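How to Clear the Hirkevdale Dockyard Without Setting Off the Alarm

Feb 9, 2023

I have played the Hirkevdale dockyard in Prenero more times than I want to admit. The first 27 of those runs ended with a siren going off and me hiding in a shipping container until the guards found me. So if you're stuck there, I get it! This walkthrough is for the mobile version on normal difficulty, and it uses only gear you can have by the time you reach the mission.

Before you start

Open the loadout screen and swap out whatever the game gave you. It hands you the loud rifle, and you won't fire it once. You want the Hutchins dart pistol, the soft boots and two noise pebbles. The boots cost 894 credits in the safehouse shop. If you're short, replay the train yard mission and grab the cash box in the signal tower (left side, up the ladder).

Go into settings too and turn off auto-cover. On a touch screen it glues you to every crate you walk past, and the dockyard is basically all crates. I'd also move the crouch button up a little so your thumb isn't sitting on top of the sprint button. I kept hitting sprint by mistake, and sprinting on the metal walkways is how most of my early runs died.

Step 1: Get off the boat

You start on a small boat under the pier. Don't take the ladder straight ahead, even though the game puts a big marker on it. Swim right, past the second post, and climb the tires hanging off the wall. You'll come up behind a forklift with one guard facing away from you. Leave him alone. He walks off after one phone call, and if you dart him, the guy on the crane spots the body almost every time.

Step 2: Cross the crane lane

Wait behind the forklift until the searchlight swings left. Then crouch-walk to the stack of blue containers and stop. The light takes 30 seconds to make a full sweep, so you have plenty of time, and there's no prize for rushing it. If you hear the guard say something about his dinner, that's your cue that he's turned around and you can go again.

There's a gap between the second and third container. Squeeze in and you'll find a keycard on the floor. It's easy to miss because the pickup icon only shows when you're right on top of it.

Step 3: The camera office

This is the part everybody asks me about. The keycard opens the side door of the office, and there are two guards inside – one at the desk, one pacing. Throw a noise pebble at the vending machine down the hall. The pacing guard goes to check it, and you dart the one at the desk. Then tuck yourself behind the door and wait for the other one to come back. Dart him as he steps through.

Now shut off the cameras from the desk. You'll have 155 seconds before they come back on, which sounds like loads but goes quickly if you stop to read all the emails. (I always stop to read the emails. The one about the stolen parking spot is great.)

Step 4: Steal the Prerkell file

Head out the back and up the stairs to the roof. The skylight over the manager's room is unlocked, but wait for the foghorn before you drop in, so the landing gets covered up. The Prerkell file is in the cabinet, not the safe. The safe has a nice pistol skin in it, but opening it takes a while and you really don't have a while. Come back for it on another run.

Leave by the window, slide down the pipe, and follow the wall back to the tires. The boat is where you left it.

If it still goes wrong

Save after the keycard and again after the office. The checkpoint system in this mission is stingy, and if you get caught on the roof without a manual save you're back in the water. Also, if the game stutters when the searchlight comes past, drop the shadow quality one notch. It made the timing much easier to read on my old phone.
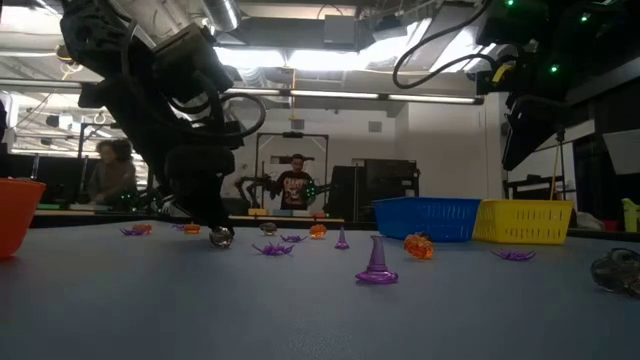
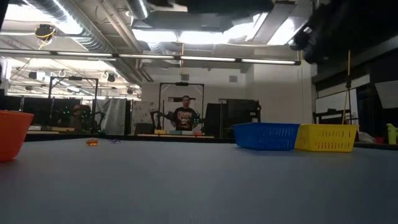

Tabletops, one with purple witch hats and one with a blue basket and a yellow one

Next up I'm doing the museum level, which I started back in January and still haven't beaten without getting seen. If you've found a quiet way past the lobby, leave it in the comments!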